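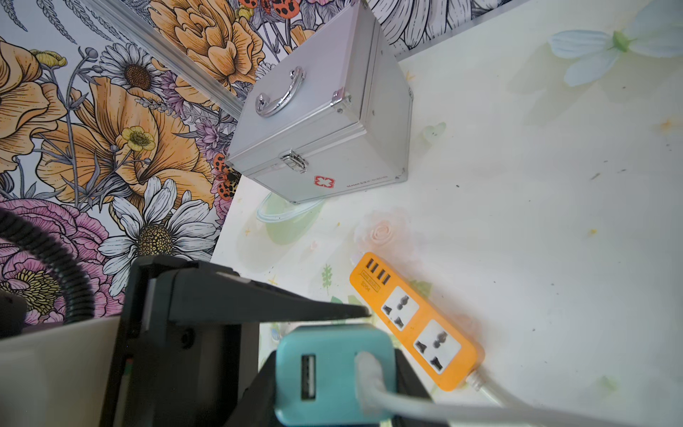
大花图案的墙纸，最难的工作不是刷胶，是对花。我在中国住了很多年，帮朋友和自己家贴过不少房间，犯的错误大部分都在对花上面。素色的墙纸，接缝处差一点，站远一步就看不出来。可是如果花朵是手绘的样子，橙色、粉色、紫色和白色混在一起，每一朵又有黑色的轮廓线，那么线条在接缝处断开一点点，眼睛马上就会停在那里。黑线特别不肯原谅人。所以我写这一篇，只讲大花墙纸，讲从买纸到最后一条边的全过程。中文不是我的母语，有些工具的叫法我是从建材市场的师傅那里听来的，各地可能不一样，请读者谅解。

一、先看标签，再算数量

每一卷墙纸的标签上都有几个小符号。对我们最重要的是花距，也就是同一朵花从上到下重复一次的距离，以及对花的方式。对花方式主要有两种：平对和错对。平对的意思是，左右两幅纸在同一个高度上，花是接着的。错对的意思是，右边这一幅要往下或者往上移半个花距，花才接得上。很多人只看颜色，不看这个符号，回家裁完了才发现是错对，那时候纸已经短了。

计算数量的时候，不可以只用墙的面积去除一卷的面积。素色纸可以这样算，大花纸这样算一定不够。正确的办法是一幅一幅地算：

先量墙的高度，在最高的地方量。老房子的天花板常常不平，左边和右边不一样高，要取大的那个数。

墙高再加上下各4厘米的余量，这是一幅的最小长度。

把这个长度往上进到花距的整数倍。比如墙高加余量以后是四个花距多一点，那么就要按五个花距来裁。多出来的那一段是浪费，但是没有办法。

再看一卷纸的总长可以裁出几幅这样的长度，剩下的尾巴不能算。

最后用墙的宽度除以纸的宽度，得到一共要几幅，不是整数的话进一位。

我上次贴卧室，算出来是12幅。我还多买了一卷，放在柜子里。多买的这一卷要和其他的同一个批号，批号也在标签上。不同批号的颜色可能有差别，在店里的灯下看不出，贴到墙上，白天的光从侧面来，就看得很清楚。我用的墙纸是 Givuvora 家的 Clallance 系列，无纺布底。这个系列是错对，花距很长，所以我浪费的纸比预想的多。如果您预算比较紧，请选花距短的图案。

二、工具和材料

工具不需要很多，可是有两样要好的：刀片和垂直线。

刀片买可以折断的那种美工刀片，多买一盒。每裁一幅就折一节，不要舍不得。钝的刀片会把湿的纸拉破，破口正好在天花板下面，非常难看。

垂直线可以用激光水平仪，也可以用一根线加一个重的东西。我没有激光水平仪，用的是线和一个大螺母，贴了这么多年没有觉得不够。

另外要有：长的钢尺，宽的刮板（塑料的，边要光滑），短毛滚筒，一把小刷子，小的接缝压轮，铅笔，海绵，两块干净的白布，一个水桶，梯子。白布不能用有颜色的，湿了以后可能掉色。

胶水我用墙纸粉自己调。Ulis 的粉我用过好几次，调起来不容易结块。胶的浓度按照包装上给无纺布的那一栏来，不是给普通纸的那一栏。先把水放在桶里，一边搅一边慢慢倒粉，顺序不要反过来。搅好以后放着，等一会儿再搅一次。如果还有小块，用纱布过滤。小块留在墙上，干了以后就是一个硬的小包。

如果墙面吸水很快，要先刷基膜。怎样知道吸水快不快？用湿海绵在墙上擦一下，颜色马上变深，就是吸水快。基膜刷完要等到全部干透，通常是第二天。这一步很多人想省，我建议不要省。将来要换墙纸的时候，有基膜的墙，纸可以整幅撕下来；没有基膜的墙，腻子会跟着纸一起下来。

三、准备墙面

先关掉这个房间的电源，把开关和插座的面板拆下来。螺丝和面板放进小袋子，写上是哪一面墙的。旧的钉子眼用腻子补平，干了用细砂纸磨，然后把灰擦掉。灰一定要擦掉，灰上面的胶粘不牢。

检查墙面的时候，关上顶灯，拿手电筒贴着墙照。光是平着过去的，小的凸起会有影子。看到影子的地方用铅笔画一个小圈，再去磨。铅笔不要画得太重，浅色的无纺布纸有一点透，重的线会从后面看出来。绝对不要用圆珠笔和记号笔，它们的颜色会慢慢走到纸的正面来。

四、从哪里开始

一般的书上说，从窗户旁边开始，背着光往里面贴。素色纸可以这样做。大花纸我建议从这面墙的视觉中心开始。站在门口，看第一眼落在哪里，比如床头的正中间，或者沙发后面的正中间。在那里决定：是让一朵最大的花在中间，还是让两幅的接缝在中间。两种都可以，但是要先用一张纸举起来看一看，再算到两边墙角各剩多少。如果某一边的墙角只剩下很窄的一条，不到一个手掌宽，就换另一种方案。很窄的一条纸不好贴，也容易翘。

决定好以后，从天花板到踢脚线画一条垂直线。请不要相信墙角和门框。我住过的房子里，没有一个墙角是真正垂直的。第一幅纸如果歪了一点，后面每一幅都会歪得更多，到最后花朵会慢慢往天花板上爬。

高度也要在这个时候决定。天花板下面的那一行，最好不要正好切在花的中心。我的习惯是让花瓣的外边离天花板有一点距离，让叶子或者空白的部分被切掉。天花板不平的话，切到空白的地方也不容易看出来。

五、裁纸

地方够大，就把纸在地上或者长桌上打开，正面朝上。先裁第一幅，在背面的上端写一个“上”字和编号“1”，用铅笔轻轻写。然后把第二幅放在它旁边，左右移动，直到花对上了，再裁。第二幅也写编号。大花的图案有时候上下倒过来也很像，没有写“上”字，很容易贴反。这个错误我犯过，而且是在贴完两幅以后才看见的。

如果是错对的纸，有一个省纸的方法：两卷一起用。单数的幅都从第一卷裁，双数的幅都从第二卷裁。这样每一卷里面，花的位置是固定的，不用每一次都为了半个花距去切掉一段。朋友 Bernd Sperling 以前在德国做过装修，是他教给我的。他还有一句话，翻译过来大概是：裁之前看三次，裁之后就不要看了。

不要一次把所有的幅都裁完。先裁三四幅，贴上去看看，确定高度没有问题，再裁后面的。

六、上墙

无纺布的纸，胶刷在墙上，不刷在纸上。用滚筒把一幅纸宽的墙刷满，再往旁边多刷一掌宽。边角滚筒到不了，用小刷子补。胶要均匀，不要太厚。太厚的胶会从接缝里被挤出来，擦的时候很麻烦。

第一幅从上往下放，上面留出余量，纸的边对准垂直线。对准以后，用刮板从中间往两边刮，再往下刮。用力要平均。有气泡就把它往最近的边上赶，赶不出去的话，把纸从下面掀起来，重新放。不要用针去扎，扎过的地方如果正好是白色的花瓣，光照过来会看到。

第二幅是真正对花的开始。请不要从天花板那里开始对。要在眼睛的高度找一条清楚的线，比如一片叶子的边，或者花的轮廓，先在这里对准，然后再往上往下看。墙纸在印刷和裁切的时候有很小的误差，湿了以后也可能变形一点，从上面对到下面，有时候不能全部对上。如果一定有一个地方对不上，让它在踢脚线附近，那里通常有家具。眼睛高度的地方必须完全对上。

两幅的边要正好碰在一起，不重叠，也不拉开。手掌放平，轻轻推纸，用手掌推，不用手指拉。手指拉会把边拉长，干了以后它要缩回去，接缝就开了。对好以后等一会儿，再用压轮轻轻滚过接缝。压得太用力，接缝会发亮，斜着看是一条亮线。

有胶到了正面，马上用湿的白布擦，是按着吸，不是来回搓。深色的地方和黑线的地方特别要小心，有的印刷在湿的时候怕摩擦。可以先在废纸上试一下。

七、墙角、插座和窗边

内墙角不要用一整幅纸折过去。量墙角到上一幅纸的距离，上中下各量一次，取最大的数，再加2厘米，按这个宽度竖着裁开。前面一条贴过去，在墙角转过去一点点；剩下的一条在另一面墙上重新画垂直线，盖住转过来的那一点。在这里花会损失很小的一部分，不可避免。不过墙角有阴影，不容易注意到。

插座的位置，先让纸完全盖过去，用刮板轻轻压出盒子的形状，然后从中心往四个角切，把三角形的纸片往外折，再沿着里面裁掉。裁的时候宁可少裁一点，面板可以盖住多余的纸，但是盖不住缺少的纸。等胶干了再装面板，再送电。

窗户和门的边上也是一样的道理：先盖过去，在角上斜着切一刀，纸就能服帖地放平。斜的一刀是从外往角上切，到角为止，不要超过。

上下的余量用钢尺压住，刀沿着尺走。刀不要离开纸，换手的时候移动的是尺，刀留在原来的位置。这样切出来的边是一条线，没有小台阶。

八、干燥

贴完以后门窗关好，不要开空调，也不要开暖气，让它慢慢干。我知道夏天很热，六月我贴过一次，很想开空调，忍住了。干得太快，接缝容易开。第二天早上去看，可能还有几个小的气泡，先不要管它，大部分自己会平下去。

完全干了以后还有翘边，用小刷子蘸一点胶，从缝里送进去，压平，把多余的胶吸掉。胶可以问卖纸的店要一点专门补边的。我是在 Eichhorn 的柜台买的小瓶，用到现在还有一半。

剩下的纸不要丢。卷起来，标签留在外面，平放。将来墙上碰坏一块，可以剪一块同样的花补上。补的时候沿着花的黑色轮廓剪，不要剪成方形。弯的线和图案的线合在一起，补过的地方不容易找到。

几个我常常收到的问题

旧墙纸上面可以直接贴吗？我不建议。新的胶会让旧的纸变湿，两层可能一起掉下来。

一个人能做吗？可以，但是很长的幅最好有第二个人在下面拿着。一个人的时候，把纸的下半部分松松地折起来，用夹子夹住，贴到那里再打开。

请师傅贴要多少钱？各个城市不一样。我去年问过一位师傅，一面床头的大墙，他说大花的纸要500元，素色的便宜一些。他多收的部分就是对花的时间，我觉得这个价钱合理。

分类：居家动手 ＞ 墙面与地面　标签：墙纸、对花、无纺布、卧室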